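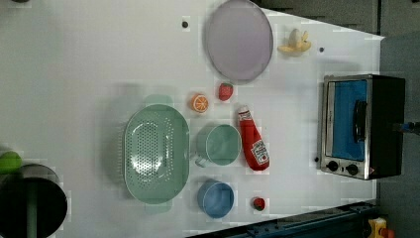 Re: [parody-verse] Rules for the food round, again

Quick one, on my lunch break, so forgive the typing. Answers under each bit.

> Sent to the list, October
>
> I've read the draft rules for the food round and I have problems. First, why
> are we limited to tunes out of the Ditholm songbook? Half of them are hymns.
> You can't rhyme anything about breakfast to a hymn without it sounding like
> a complaint. Second, the 40 line limit. My toast ballad runs well past that
> and every verse is needed. Third, does a limerick count as a parody if it
> isn't a parody OF anything?

Tunes first. The songbook is the default, that's all. If you want another tune, name it at the top of your entry and make sure it's old enough to be out of copyright. We had that mess with the Plavine anthology, whole section pulled at proof stage, and I'm not retyping an index again. Hymns are fine by the way. Common meter is the easiest thing in the world to be silly in. "The waffle iron's hinge has gone, / the batter's on the floor" goes straight to about four of the tunes in there, try it.

Line limit stays. Sorry. Forty lines, title not included, refrain counted once even if it's sung eleven times. Send the long version to the web page if you like, there's no limit over there.

Limericks. Yes they count. Have to be in a set though, four to a set, all on the one subject. A single limerick goes in the filler pile, and I do use the filler pile, so don't sulk.

> Also the scansion notes on the sheet are wrong. Line three of a limerick
> does not need to start on an unstressed syllable and I can find you plenty
> that don't.

OK you're right, I wrote that too fast. What I meant: lines three and four should match each other. If three starts on the stress, start four on the stress. People were sending in things where the short lines didn't even agree on how many beats they had and I got cross. New wording goes on the sheet tonight.

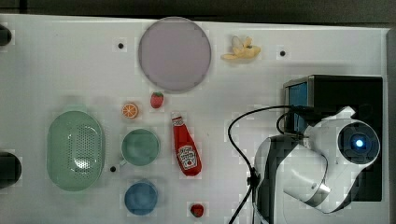 List owner and round editor
Vustgate Light Verse Circle

Where was I. Rhymes.

> And is "spatula" / "Dracula" allowed or not? Last time it was bounced.

Allowed. It was bounced for the line before it, which had seven stresses and a footnote. Near rhymes are OK if they're funny and I'm the one who decides if they're funny. What I won't take is the same word rhymed with itself, or "orange" with a wink at the reader about how nothing rhymes with orange. Had a stack of those. Please no more.

Other things while I'm here

- Entries in the body of the mail. No attachments, the list software eats them.
- Say which tune. Even if it's obvious. Specially if it's obvious.
- One subject line per entry or I will lose it.
- The Chávez round (mock epics) is still open and is a separate thing, don't mix them.
- Pen names OK, but pick one and stick to it.

> Last question, who reads them out at the reading?

You do, or you find somebody. I did all the clerihews last time and had no voice for the pub after. If you can't sing it, speak it in rhythm, the audience will hear the tune anyway if the stresses are in the right place. If they arent, singing won't save you.

Rules sheet text follows so it's all in the archive, pasted from the page as is.
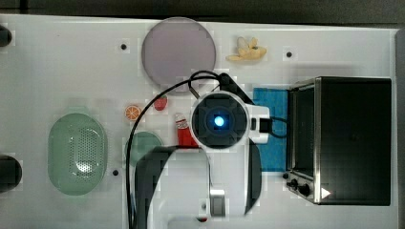
Page last changed: July 2026

FOOD ROUND, RULES
Any light verse on food, cooking, kitchens or eating. Parody lyrics up to 40 lines. Limericks in sets of 4. Name your tune. Two entries each at most. Old entries from other rounds may be reworked, but tell us. Nothing that's already in print.

The limerick line on there is the one getting fixed, ignore the bit about unstressed syllables til then.

Got to run. Send me the toast ballad anyway, I want to see it.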